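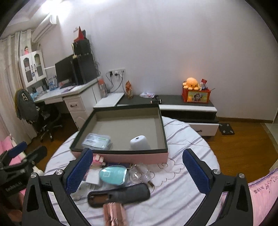
Round table, big box, most things still to go in. Striped cloth stays on until the end.

Small stuff sort, who else loves this part?

Posted by plumbobbin, August 1, 2026

I'm finally doing the craft room table and I'm having the best time! It's all the little things that have been living on shelves since we moved to Dillby in February, and they're going into the big box with the green rim and the pink front. It's the roomiest thing I own and I want to use every bit of it. So far the pale blue plastic case is in the front corner and the white rounded gadget is over by the wall, and that's as far as I got before I started rearranging things on the cloth again.

My question is about order. Do you put the hard cases in first and build up, or lay the odd shapes down and fill in between? There's the long black case with the rounded ends, the round turquoise container, the pink and white blocky toy, and then all the fiddly see-through bits that catch on everything.

gratedginger wrote:
Hard cases first, always. I did 44 little figures and tins this way when I cleared my sewing corner and it went like a dream. Long case flat along one side, round container in the corner, soft stuff last.

mossy_kettle wrote:
Disagree! If the heavy cases go down first you end up stacking the delicate things on top and they slide around every time you pick the box up. I give the brick models their own small boxes, then put those at the bottom. Tiny bricks pop off if you so much as look at them.

plumbobbin wrote:
Oh, the brick models are what I'm most nervous about.

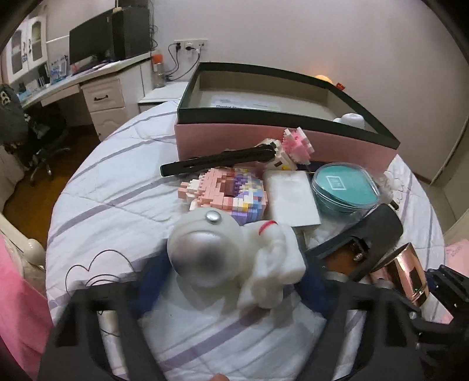 The chunky one with the salmon pink and the purple took me two evenings, and I'd hate to do the reddish-brown middle part over again. The astronaut I'm not worried about at all, he's a tough little guy. I love that silver visor so much that he may end up on the windowsill and skip the box completely.

mossy_kettle wrote:
Windowsill! Please! He's too good for a box.

gratedginger wrote:
Fine, I'll give you small boxes for the bricks. But wrap them in tissue first. I get the Katsaros kind, a pack of 2000 sheets, and I'll be using it until I'm ninety.

tallow_and_twine wrote:
Has anyone tried the Geletti dividers? You slot them together to fit whatever box you have. I bought 2 sets and they're great for punches and other desk tools that would bang into things.

mossy_kettle wrote:
Had them, gave them away. They lean. Cut up a cereal box, same result.

tallow_and_twine wrote:
Mine don't lean, but my box is pretty shallow. The Erkbridge store still had them last time I went.

plumbobbin wrote:
Going with tissue and cereal boxes tonight, then the cases around them. The beaded bits get a zip bag. Will report back once the lid is on!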